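Saven Arm Cell: Set-up Guide
Section 4. Teaching a push task (hand guiding and remote)
Rev 6/1/21
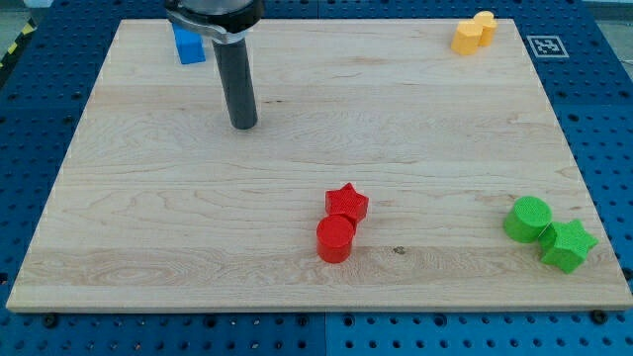 Fig. 4-1. Board and blocks, pusher finger just over the wood.

Read section 3 first if the arm hasn't been homed today. Home it, then come back.

4.1 Before you start

1. Board down on the blue platform, bolts in at the front corners. Snug, don't crank them.
2. Check the square marker on the platform beside the board. Flat, clean, no tape over the black part. Camera loses it = whole session is junk.
3. Pusher finger in, collar tight. Give it a tug.
4. Blocks on the board. Any layout, but leave the finger room to get behind each one. Colours used in this section: blue, yellow, red, green.
5. Load the Stido profile "push_flat". Not "push_tall", that one is for the old finger and sits too low.

CAUTION: Stay outside the yellow and black striping whenever the arm is live in remote mode. Hand guiding is the only time you step in, and only with speed capped (see 4.2).

4.2 Hand guiding

Use this for first demos and for checking reach. Slow but you get a feel for it.

1. Key to TEACH. Lamp goes amber.
2. Set the speed cap to 33 on the pendant. Leave it there.
3. Squeeze the enable grip half way. All the way in or let go and the arm locks.
4. Bring the finger down till it's hovering just above the wood. Don't touch the board. If it drags, back off and redo the height.
5. Press REC. Wait for the beep.
6. Push one block to where you want it. Side on, through the middle of the block. Stars will spin if you catch a point, so go for the notch between two points.
7. Lift off, press REC again to stop.
8. Label it straight away. Block, colour, where it went. "red star to blue block" is fine. "test" is not fine.

Note: keep your hand and sleeve out of the camera's veiw as much as you can. A wrist in the corner is OK, an arm across the board isn't.

4.3 Remote control

Main way of collecting. Ekinci stick on the left port, foot switch on the right.

1. Everyone out past the striping. Key to REMOTE.
2. Foot switch down = arm follows the stick. Foot up = arm holds.
3. Height is locked in this mode, stick only moves the finger across the board. If you need to go up and over a block, thumb button, hold, move, release.
4. REC, do the push, REC.
5. Two blocks touching? Split them with the finger from the side first, then push the one you want. Record the split too, it's useful.
6. Missed? Keep going and fix it in the same demo. Don't stop and delete. The robot needs to see recoverys.
7. Leave the blocks where they finish and start the next demo from there. Only reset by hand if one goes off the board.

CAUTION: Block off the board? Key to OFF before reaching in. Every time.

4.4 How many

A single push type wants 800 demos before the first training run. Mixed colours and shapes, more than 2,000. Spread them over a few operators if you can, everybody pushes a bit differently.

Back up to the Bavex drive at the end of each shift. Drive full light is on the back, check it.

4.5 If it goes wrong

Arm jerks at start of REC: foot switch was already down. Foot up, restart.
Finger scrapes: wrong profile, or collar slipped. Check collar first.
Marker lost message: wipe marker, check the lights, then redo camera step 2 in section 3.
Playback lands beside the block: board has shifted. Check bolts, re-run calibration, throw out the demos since the last good check.

Next: section 5, Playback and scoring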